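# L'heure où l'immeuble dort encore

Elle fait le ménage de bureaux et de cages d'escalier depuis 25 ans, d'abord chez Suominen, puis à la coopérative Ruveck, dont elle est l'une des associées. Nous l'avons rencontrée en mai, à la fin de son service, dans un café du quartier d'Uralley.

« Je me lève à quatre heures. Le premier bus est plein de gens comme moi, on se connaît de vue, on parle peu. » Elle commence par le hall, puis monte les étages. 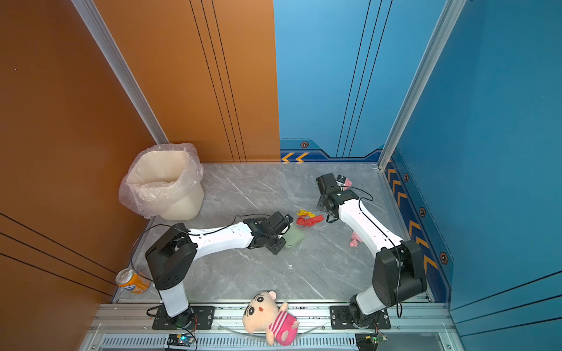

Chez Suominen, elle avait trois employeurs de fait et des horaires coupés en deux. « Je rentrais à neuf heures, je repartais à dix-sept. Mes enfants, je les voyais le dimanche. » La coopérative compte aujourd'hui 63 salariés et a obtenu de la plupart de ses clients un passage en journée.

Sur le matériel, elle a des idées arrêtées. Les grosses machines restent souvent au local. « Pour les coins, je préfère la balayette. Les clients nous achètent des produits parfumés, moi je demande de bons manches. »
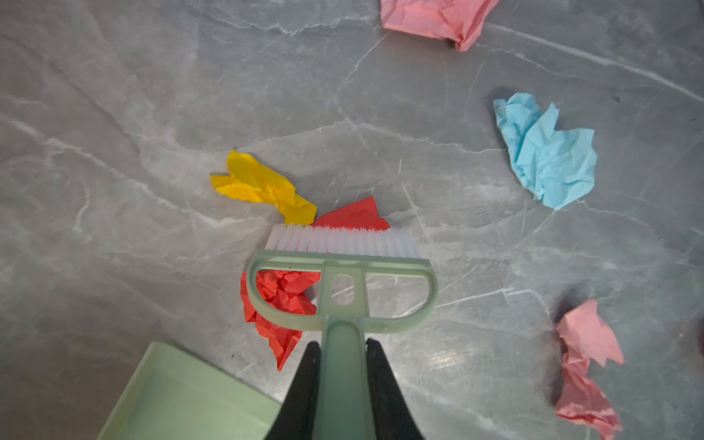 *Papiers froissés, balayette et pelle vertes.*

Le salaire reste le point dur. À temps partiel, elle a longtemps touché 458 euros par mois sur un seul contrat, qu'il fallait compléter ailleurs. « On me disait que c'était un travail d'appoint. Je n'avais rien d'autre. »

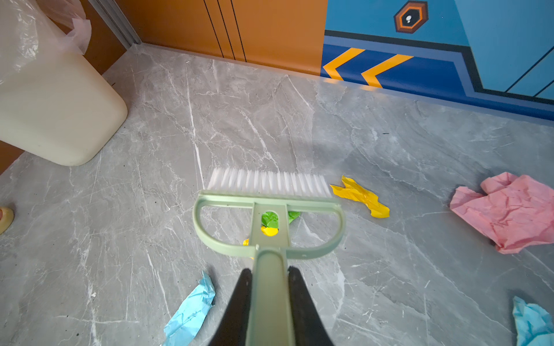 Elle forme maintenant les nouveaux, deux matinées par mois, dans l'immeuble Skevo. Elle leur apprend à plier les genoux et à refuser les seaux trop pleins. La retraite, elle y pense sans avoir fixé de date. « Ma mère a 82 ans, elle a fait le même métier. Elle me demande encore si j'ai mis mes gants. »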